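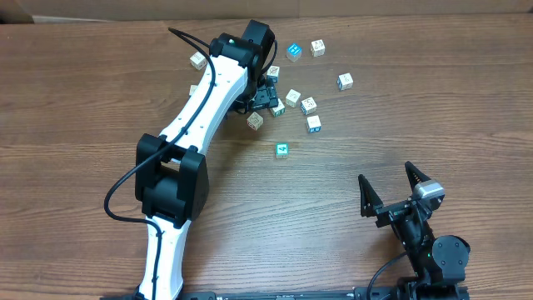
Khang Mạc escreveu-nos a perguntar se era verdade que a ludoteca ia passar a emprestar jogos também a quem vive do outro lado do rio, e acrescentou que, se fosse, devíamos ter começado por aí há muito tempo. É verdade, e tem razão!

Relatório intercalar ao Fundo Stetsiuk
Ludoteca itinerante de Letotstead
12/9/20

Empréstimos

Desde a última prestação de contas registámos 901 empréstimos, bastante acima do que tínhamos previsto na candidatura. Julho foi o mês mais forte, com as famílias em casa e as tardes compridas, e foi também o mês em que percebemos que a nossa regra de um jogo por família era demasiado apertada. Passámos para dois jogos por quinze dias e as devoluções não pioraram. Pelo contrário, as pessoas voltam mais cedo quando têm um jogo de que gostaram e outro que querem trocar.

Há 58 famílias inscritas. Muitas vieram pela mão de outra família, o que nos deixa muito contentes, mas também explica porque é que temos ruas inteiras inscritas na parte alta e quase ninguém junto à estação. O folheto para essa zona está pronto e falta apenas imprimi-lo.

O acervo

O catálogo tem agora 149 jogos. A maior parte foi comprada em segunda mão, como combinado, e o resto veio de ofertas. Continuamos a recusar puzzles incompletos (a sério, chegam muitos), mas aceitamos jogos sem caixa, porque aprendemos a fazer caixas razoáveis com cartão de arquivo e fita de pano.

Os mais pedidos continuam a ser os cooperativos. A surpresa deste período foram os jogos de damas e o moinho, que comprámos quase por descargo de consciência e que agora têm lista de espera. Uma avó inscreveu-se só para levar o moinho e acabou por ensiná-lo a meia sala numa sessão de sábado à noite – perdão, numa das sessões da noite, que já não são só ao sábado. Pedimos-lhe que repetisse e ela aceitou.

Os jogos de estratégia longos saem pouco. Não os vamos retirar, mas vamos deixar de comprar mais até os que temos circularem. O grupo de adolescentes sugeriu que os emprestássemos por um mês em vez de quinze dias e vamos experimentar.

Higiene e manuseamento

Cada jogo devolvido fica três dias em repouso antes de voltar à prateleira. As peças de plástico são lavadas com água e sabão, as cartas são limpas com um pano seco, e as regras em papel foram substituídas por cópias que se podem deitar fora. Dá trabalho, e nas primeiras semanas criou filas no balcão. Resolvemos o problema separando o dia das devoluções do dia dos levantamentos.

Perderam-se algumas peças, sobretudo dados e ampulhetas. Temos uma gaveta de sobresselentes que cobre quase tudo. Faltam-nos peões amarelos, se alguém do Fundo os tiver esquecidos em casa.

Catálogo em linha

A passagem para o Fluro demorou mais do que devia. A importação das fichas antigas trocou as idades recomendadas com o número de jogadores, e durante uns dias tivemos um jogo de memória para bebés classificado como adequado a maiores de vinte e quatro. Está corrigido, ficha a ficha, e a pesquisa funciona bem. As famílias já podem reservar a partir do telemóvel. Quem prefere telefonar continua a telefonar, e não temos nenhuma intenção de acabar com isso.

Fica por fazer a tradução das regras. Temos versões simples em português e inglês para os jogos mais procurados, e queremos acrescentar vietnamita e ucraniano. Já há quem se tenha oferecido para rever os textos.

Extensão a Seltora

A junta de Seltora cedeu-nos uma sala duas tardes por mês. Tem boa luz, mesas grandes e uma rampa de acesso, e fica ao lado da paragem do autocarro. A primeira sessão correu lindamente, com crianças, pais e um senhor que entrou para perguntar as horas e ficou a jogar dominó até fecharmos. O transporte é o ponto fraco: levamos os jogos em caixotes no carro de quem estiver disponível, e nem sempre cabe o que foi reservado. Estamos a estudar a compra de um atrelado para bicicleta, que serviria bem no verão e menos bem no inverno.

Contas

Gastámos cerca de 1000 euros neste período, quase tudo em jogos, material de limpeza e encadernação. A verba para oradores não foi usada, uma vez que os encontros com autores foram adiados. Pedimos autorização para a transferir para o transporte até Seltora. O mapa detalhado e os recibos seguem em separado, pela via habitual.

Até ao próximo relatório

Vamos distribuir o folheto na zona da estação, abrir o empréstimo mensal para os jogos longos e manter as duas tardes em Seltora. Gostávamos ainda de organizar um torneio de moinho entre as duas margens, já com a sala reservada e com a avó como árbitra – foi ela que impôs essa condição.

Precisamos de resposta quanto à transferência de verba antes de fecharmos a encomenda do atrelado, porque o preço que nos deram só é válido até ao fim do mês.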